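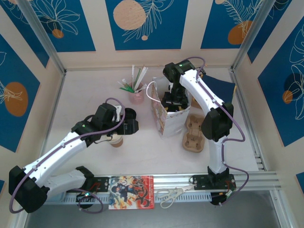 Ustham slipway shut to trailers until end of July

Anyone planning to launch at Ustham in the next few weeks will need to think again. The public slipway closed to trailers this morning after the lower section of concrete was found to have dropped, leaving a lip below the half-tide mark that has already caught out two boat owners. One bent axle, one cracked skeg on a 5 hp outboard. No injuries.

Hand launching is still allowed from the shingle on the north side. Kayaks, canoes, small inflatables, anything you can carry. Engines to be fitted once the boat is afloat or on the shingle, not on the ramp. The top of the ramp is fenced and the chain will stay on overnight.

Harbour officer Chang-ho Chae said the drop had got worse over the spring and that a patch repair in March "lasted a few tides and then went for a walk". Divers went down yesterday. They found the edge undercut along most of its width, with the old timber toe gone completely on the downstream corner.

"We could have left it open with a sign on it," he said. "People reverse down there in the dark with a headtorch. They're not going to read a sign."

The work has gone to Allgate, who did the pontoon at Emby two winters ago. They plan to cut out the bottom of the ramp, drop in precast slabs and pack the edge with stone. The slabs are made and waiting. What they need is a run of low spring tides, and the first decent set comes in the second week of July. If the weather plays along the ramp opens again before the month is out. If it doesn't, August.

In the meantime the nearest ramps are:

Emby, public, 37 trailer spaces, usable three hours either side of high water. Fills early. Overnight parking not allowed, and they do ticket.

Taipe, club ramp, open to visitors by day ticket from the bar hatch from 8am. Steep, and slippy at the bottom, so a four-wheel drive is a good idea for anything heavy. Boats over 5 metres should ring the club first.

Ustham season ticket holders can use Emby free of charge while the closure lasts. Show the ticket at the kiosk. There are 384 on the books this year, so expect queues on good mornings. A refund for the lost weeks has been asked for but not agreed, Mr Chae said he would have an answer "fairly soon".

Moorings are not affected. The 52 swinging moorings off the quay stay as they are and the water taxi will run to it's normal times from the steps. Owners who were due to lift out by trailer this month have been sent a letter with other dates. If you haven't had yours, call in at the harbour office, which is open until 4pm.

Fuel still availble from the quay pump, cans only. The hose reel for flushing engines has been moved from the top of the ramp to the wall by the toilets. Same coins.

One more thing for those going to Emby for the first time. There is a sandbar off the end of the ramp and it has shifted west since last year. The withies have not been moved to match. Keep to the quay side, tilt up early, go slow until you are past the red post.

Next update from the harbour office after the first slabs go in.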